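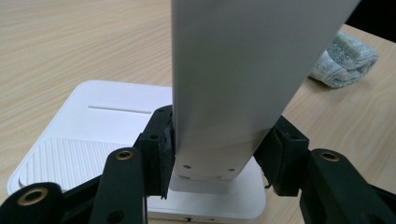

4. Retention and disposal of small electrical goods in Bruseck

4.1 Background to the household survey

The survey was designed to find out why small electrical goods stay in the home after they have stopped being used. Earlier work on large appliances gives only limited guidance on this point. A washing machine that fails has to be moved before another can take its place, and the retailer will often collect it. A small item can be put in a drawer, and many households have no strong reason to take it out again.

Bruseck was chosen for two reasons. The town has a single municipal recycling centre on its northern edge, and it is also served by Flundaseo, a kerbside scheme that collects bagged electrical items from registered addresses. Residents therefore had a real choice between the two routes during the study period. Neighbouring districts were left out because their collection rules changed while the fieldwork was being planned.

A total of 198 households completed the full questionnaire. Each was visited once, in April, by a trained interviewer who asked the respondent to go through the home room by room and name the electrical items that had not been used in the past year. Items fixed to walls or ceilings were excluded, as were batteries sold separately. Lamps were included only where the whole fitting could be unplugged and carried.

4.2 Definition of small goods

For the purposes of this section, a small electrical item is one that an adult can lift with one hand and that normally stands on a table, shelf or worktop. The definition is practical and does not match the categories used in waste law, which group items by their longest outside edge. It was preferred because interviewers could apply it in the home without measuring, and because respondents understood it at once.

Figure 2. A tabletop device with a square white base and an upright flat arm.

Appearance was recorded for every item as well as type. Many goods in this class share a similar outer form: pale plastic, rounded corners and few visible fixings. The device in Figure 2 has these smooth surfaces, together with a panel of fine parallel ribs on the base. Respondents often found it hard to say what was inside such items or what material the casing was made of, and several assumed that an item made largely of plastic belonged with household plastics. The point matters for disposal, as an item placed in the wrong bin is usually lost to recovery altogether.

4.3 Reasons given for keeping unused items

The most common reason for keeping an item was that it still worked. Respondents described throwing away a working item as wasteful even where they could not think of anyone who would want it. This view was held across all age groups, though it was stated most firmly by people living alone.

The second reason concerned cables and parts. Households kept an old item because its lead or power supply might fit something else. In practice few respondents had ever made such a swap, and a number of them held several leads that they could no longer match to any device. Interviewers noted that loose leads were generally stored apart from the goods they came with, which made both reuse and disposal more difficult.

A third group of answers related to personal information. Respondents were uneasy about giving up anything that had been connected to the home network, including items that store little or no data. They did not always know whether an item had a memory, and printed instructions had in most cases been thrown away. Where the manufacturer offered guidance online, it was seldom consulted.

Cost was mentioned less often than expected. Neither disposal route carries a charge for residents, and most people knew this. Time and transport were a greater concern – in particular for households without a car, for whom the recycling centre is a long journey on two buses.

4.4 Use of the two disposal routes

Respondents who had disposed of an item in the past year were asked which route they had used and whether they would use it again. The recycling centre was preferred for clearing several items at once, often after a house move or a death in the family. Flundaseo collections were used for single items and small bags, and users valued the fixed collection day. The main complaint about the scheme was the need to register in advance, which some older residents had been unable to do by telephone.

Material from both routes is sent to the same sorting firm, Kwak, where it is separated by hand before shredding. Staff at the sorting line reported that casings of light-coloured plastic arrive in mixed loads and can look very much alike, although the resins used differ. Marks moulded into the underside help where they are present and legible. The firm is testing the Ondis scanner for this task, but results were not available when this paper was prepared.

4.5 Limits of the findings

Three limits should be kept in mind. First, the survey relied on what respondents could remember and were willing to show. Lofts, garages and sheds were named by the respondent but were not entered, and the number of items kept there is probably understated. Secondly, households that agreed to a visit may take more interest in recycling than those that declined. Thirdly, the study covers one town with good services, and the balance between the two routes would be different where only one of them exists.

The figures are also not suitable for estimating the total weight of unused goods in the town. Items were recorded by type and appearance and were not weighed. A separate exercise in which over 1,000 collected items will be weighed at the sorting line is planned for the next stage of the work, and the method for it is set out in Section 6.

Within these limits, the answers suggest that clearer information on data and on casing materials would have more effect on disposal than any further reduction in cost. Section 5 considers how such information might be printed on the item itself.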